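Tunent Football Goals: data card
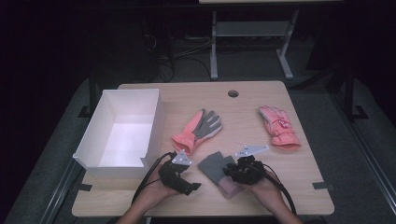 Version of 12/31/25, kept by Ezekiel Montoya

What you get
One table of 2,478 goals from the Stondalari League, men's first division, 16 clubs. Each row has the scorer, the minute, the opponent, the body part and who passed the ball, where a match report bothered to say. Of these, 2,209 were checked against a second report. The rest rest on one source and are marked "single" in the last column.

What I would not use it for
Settling who the best striker is. People keep trying. A forward who takes his club's penalties will look better than one who doesn't, and the penalty column is blank for most of the early seasons. I don't believe any "personal best" claim built on those years, including two that clubs have printed in their own programmes.

Assists are worse. The league had no agreed meaning for one until Pace took over the match reports, and I'm not convinced it has one now. A deflected shot that falls to a team-mate counts at some grounds and not at others.

The Zeneck rating
Included because people asked. It gives every goal a score out of 50 for difficulty. The makers won't say how it is worked out, and it seems very fond of long shots. Drop the column if you like; nothing else depends on it.

Known faults
Own goals are listed under the defender, with "OG" in the type field. Filter them out first or you'll have full-backs among your top scorers.
Stoppage time is written as 45 or 90, with no extra minutes.
Two players share a surname and initial. I have split them by club, which fails after one of them moved in May.

Corrections
Send the match, the minute and a report I can read. "Everyone knows it was his goal" will be ignored.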